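Search questions Go
Wovo planner drops the toaster slots from the collision map

Running Flarkilico 2 on a kitchen counter. The depth mask fills both slots of a two-slot toaster, so every insertion goal is rejected as in collision.

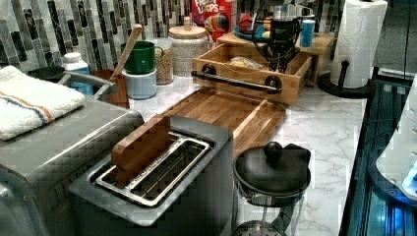
Semple
Check the voxel size first – the default closes narrow gaps. Then turn off hole filling in the mask stage. Brushed steel also returns poor depth, so average several readings before you build the map.

Flusia
Just raise the planner limit to 1,000 samples. Worked for me.

Comments
More samples won't help if the goal itself is in collision.
Hole filling was the cause. 81 goals now accepted, thanks.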